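We got to Trasden a little before 10 in the morning, which felt early for a vacation day but turned out to be the right call, because by lunch the parking field was full and people were leaving their cars along the creek road.

For anybody who hasn't heard of it, the Trasden open day is the one time each September when the old Sumampouw paper mill lets the public walk through. The rest of the year it's a working place -- they make heavy cotton paper for bookbinders and watercolor people -- and you can't get past the front counter. I've been buying their seconds by mail for years (the seconds are great, get the seconds) and I'd always wanted to see where the stuff comes from.

## The beater room

Loud! They hand you foam earplugs at the door and you should use them. The beater is a big oval tub with a heavy roller at one end, and the rag pulp goes around and around until it looks like thin oatmeal. Our guide shouted the whole talk and I caught maybe half. What I did catch: one full load makes 857 sheets of their medium weight, if the sheet maker has a good day. My sister asked what happens on a bad day and the guide just pointed at a bin.

You're allowed to put your hand in the pulp. Do it. It's silkier than you'd expect, and colder.

## The vat and the drying loft

This was the part I came for. The sheet maker dips the mould, lifts it, gives it a little shake front to back and side to side, and there's your sheet. It takes a few seconds. They let visitors try on a small practice mould and mine came out thick on one side and see-through on the other. I kept it anyway, and it's on my fridge.

Up the stairs (51 of them, very steep, there's a sign at the bottom warning you) is the loft, where the sheets hang over ropes in bunches. All the shutters were open on the creek side and it smelled like wet towels and old wood. I could've stayed up there all afternoon. There's one beam where workers have penciled the weather going way back, things like "fog, slow" and "too dry, stop."

Lunch was a sausage roll and a lemonade from the Zukider bakery stand in the yard. The line was long but it moved, and the apple thing my sister got was better than mine. After that we wandered over to the long shed, where a big sheet of white paper covered the wooden table.

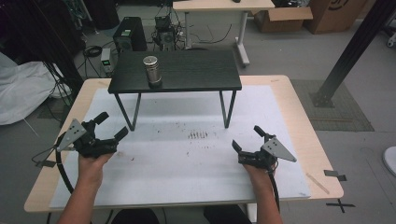
## The shop

OK, so I spent too much. The shop is only one room and they'd put out odd lots that never make it to the catalog. I came away with a stack of gray-blue sheets with little flecks in them, a bundle of deckle-edge cards, and a roll of offcuts I have no plan for at all. Bring cash, the card reader quit twice while we were in line.

They also had a sheet from the first year of the Tasside watermark in a glass case by the register. It's a small heron, and you have to crouch to see it with the light behind. Worth crouching.

## If you're going

The woman at the gate told us they get about 3000 visitors over the day, and I believe it. Go early, do the loft first, then come back down to the vat once the first crowd has cleared out. Wear shoes you don't mind getting splashed. Strollers won't make it up to the loft, but everything else is on the ground floor.

We took the creek road home and stopped at the Tasside overlook for a bit, and I got out my cards to see how they took ink. The fountain pen feathered a little on the rough side, none on the smooth. I'm going to try the gray-blue sheets with white gouache next.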